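Search this site Go

# Tradar Home Pack: README and data card

Last updated: July 2018

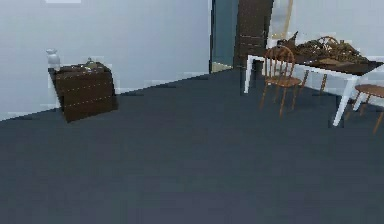

*Room view from the pack: table and chairs on the right, cabinet on the left, doorway at the back.*

Hi! I put this card together for anyone thinking of picking up the Tradar Home Pack, the set of simulated rooms Grernden sells for testing home robots. I've been running it with the Baumgart planner since December, so this is part data card and part review (sorry, I like to talk).

## What you get

- 20 rooms, furnished
- 1078 recorded runs, with the commands saved next to the video
- a loader for Dradamex, plus a plain Python one

## What I like

The clutter! Most packs I've tried give you a bare table and a mug. In this room the tabletop is heaped with wicker baskets and tangled strands, with a chair pulled up in front, and my planner hates it (good). There's also plenty of open floor, so a mobile base has space to turn before it has to deal with the furniture.

## What I'd fix

The picture quality is so-so. Edges go blocky, you can see it on the cabinet and the white table legs, and the shadows are so faint that I wouldn't train a depth model on this alone. Small stuff on top of the cabinet is hard to make out too.

Also, 19 of the rooms load fine on my machine and one crashes the Dradamex loader every time. The Python loader opens it, so use that for now.

## Getting started

Unzip the pack, point `TRADAR_HOME` at the folder and run `python load_room.py --list`. Start with one room and the short runs. The long ones eat memory like crazy!

Contact | © 2018 Grernden pack notes | Back to top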